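Network notebook, January, morning

Back on the link between the logging PC in the back room and the new storage box. Lucienne Lefèvre says it is "obviously the switch". I have heard "obviously the switch" twice this winter and it was a patch lead both times, so I am writing down what I tried before anybody buys anything.

Symptom: large copies from the logging PC start quickly, then drop to a crawl and stay there. Small files are fine. Ping is fine, which proves very little. The box has a gigabit port, so has the PC, and the switch claims the same on its label.

Test file is 3828 MB, one big archive, so no excuse about thousands of tiny files. Same file each time, copied in the same direction, PC to box.

Run 1, as found. Lights on the switch show amber on the PC's port. The manual for the Cuvano switch says amber means 100 megabit, then two pages later says amber means activity. I don't trust either page. Asked the PC itself and it reported 100, full duplex. So the slow end is slow before the box comes into it at all. That doesn't explain the quick start, though I suspect that is only the PC filling its own memory and the progress bar telling fibs.

Run 2, PC lead moved to a different switch port. Still 100. Doesn't clear the switch, but doesn't do it any favours as a theory.

Run 3, swapped the lead for the grey one out of the Aubert drawer. Came up at 1000 straight away. Copy went through at a steady rate with no drop. Put the old lead back: 100 again. Put the grey one back: 1000.

So it's the lead, or the plug on the lead. Put the cheap tester on the old one and it passed all eight wires. I would expect it to. All that tester does is light a lamp if the current gets from one end to the other, and a pair can manage that and still be useless at speed. Anatole Gilbert says the tester passing means the lead is good. It means the lead would make a good bell wire.

Bench: 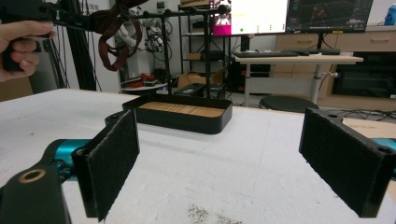
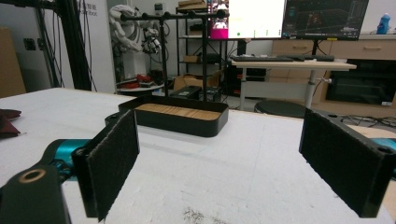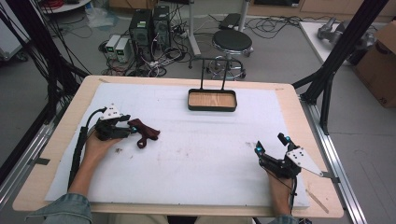 Cut the plug off the old lead and looked at it under the lamp. The pairs were untwisted a long way back before going into the plug, much further than I would leave them, and one wire of the brown pair only just reached its contact. Made off a new plug, kept the twists right up to the end, and it links at 1000 now. I would not call it mended until it has had a week.

On crossover leads, because it came up again at tea: no, we do not need one to join the PC directly to the box. Gigabit ports sort the pairs out for themselves. The red lead labelled X is left over from the old 10 megabit hub and can stay in the drawer. I tried it between the PC and the box anyway, to settle it. Linked at 1000, same as the straight one. Anatole wants it kept "for emergencies". I can't think which.

Afternoon

Second complaint, from the Allach end of the building, that "the whole network is slow". Asked what was slow. One web page was slow. Asked which. It was the Divasent login page, which lives outside and has nothing to do with our cabling. Not chasing that.

Did walk the run while I was down there. The cable goes along the skirting, under a door and back up, and I measured 35 metres from the socket to the switch, well inside what it should stand. There is a tight bend at the door I don't like. Left it alone as the port shows no errors. Will look at the error count again before touching anything.

Left a long copy going overnight from the PC to the box, 475 GB of old logs. If the remade plug is bad that ought to show it. Lucienne still wants a quote for a new switch. She can have one, but I'm not signing for it on the strength of an amber light.

To do:
Read error counts on both ports in the morning, before anyone unplugs anything.
Throw out the other leads from the same batch as the bad one, or remake the plugs.
Write the link speed on a label by each port so we know what it was when it worked.
Find out what amber means on the Cuvano. Try it with a known 100 megabit device and see.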